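# The Last Job on the Line

*At an eyewear distribution center, a robot is learning to handle glasses, and the packing crew is learning to handle the robot*

The afternoon shift at Dasar starts with hand washing. Skin oil shows up on lenses, and a smudged pair that reaches a customer tends to come back. After the sinks, the packers pick up cloths and a stack of order slips and spread out along the benches.

Dasar ships glasses for independent opticians and a few online sellers. On an ordinary day the building sends out some 4,000 pairs. Most of the steps before packing were automated years ago. Conveyors bring the trays, a camera reads the order number, and a printer spits out the label. Putting the glasses in the case stayed a hand job. A packer folds the temples, wipes the lenses, lays the pair in the case, tucks in a cloth, and closes it.

In June the company began moving part of that job to robots. Three arms, leased from an automation firm called Laravard, now stand at the end of the packing room, and 80 people work in the same building. Most of them had an opinion about the arms before the first one was bolted down.

The opinions varied. Packers with long service had seen a sorting machine come in and go out again within a year, and they expected the same. Newer employees worried about their hours. The company told both groups that there would be no layoffs tied to the project, and put it in writing after the packers asked for that. The letter is taped up by the time clock. It covers two years.

## Soft cases, hard cases

Engineers at Laravard had assumed that glasses would be the difficult part. Frames are light, they come in hundreds of shapes, and clear plastic is hard for a camera to see. A gripper that closes a little too far can bend a bridge or scratch a lens.

Those problems were real, but the cases gave them nearly as much trouble. A hard clamshell stays where it is put. A folding case with flaps moves when touched, and a flap can lie flat one time and stand up the next. The packers had dealt with this for so long that they no longer thought of it as a skill. Several of them hold a flap back with the side of the little finger while the rest of the hand places the glasses. When the engineers asked how they did it, most had to watch their own hands to answer.

So the packers were brought in as trainers. Two from each shift spend part of the week at a practice table, guiding an arm through the job and marking which attempts were acceptable. They work with sample frames and with cases from the Wilteo line, a folding style that makes up a large share of the orders. A grip on the lens is a fail. A grip on the frame or the bridge may pass, depending on the pressure.

At the table the arm reaches down over the open case and brings its two fingers together on the folded glasses. The fingertips pick up scuffs and fine scratches with use.

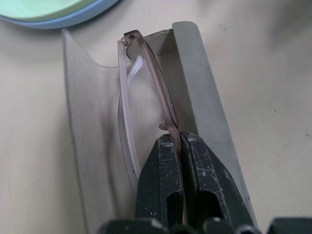 ## What the job is now

On the packing floor, the arms handle the plainest orders: standard frames, one pair to a case, no extras. Everything else goes to people. That includes children's frames, wraparound sunglasses, rimless pairs, and anything with a handwritten note from the optician.

The result is that the human benches get the harder work all day. Packers used to count on a run of easy orders to rest their eyes and their wrists. Those runs now go to the machines. By the second month, people were saying they went home more tired than before, even though the number of pairs per person had dropped.

Management was slow to see this. The daily reports showed fewer pairs per packer and nothing about what kind of pairs they were. After complaints, the supervisors changed the way orders are sorted, and each bench now gets a share of the simple ones. It costs the arms some volume. The packers say the afternoons are easier to get through.

Pay has been another sore point. Training an arm takes judgment, and the people doing it felt it should be a separate job grade. For the first months it was not. The company has since added an hourly premium for time at the practice table, though it doesn't apply to the time packers spend clearing faults on the floor, and there are plenty of those. An arm that isn't sure of its grip stops and turns on an amber light, and whoever is closest walks over, fixes the pair, and presses the reset. On some days the same packer makes that walk all shift because her bench happens to be at the end of the row. Benches rotate weekly now.

## A different choice

Lemaire, a smaller distributor that packs for many of the same opticians, looked at similar equipment and decided to wait. Its managers spent the money on adjustable benches and better task lighting. They say their orders are too mixed for the arms to be worth the lease, and that they'll look again when the price comes down.

Dasar's managers don't claim the arms have paid for themselves. What they point to is the fall season, when the company usually hires temporary packers and often can't find enough of them. This year it hired fewer and shipped on time. The packers point out that they also worked two Saturdays.

The next step is the cleaning cloth. Folding it and tucking it beside the glasses is still done by hand at every bench, including for the orders the arms fill. A finished case from a robot goes down a short belt to a person, who adds the cloth, looks over the lenses under a lamp, and closes it. Laravard has a version of the gripper that can pick up cloth, and it is due at the practice table after the holidays. Sign-up sheets for training on it went up last week, and both shifts are full.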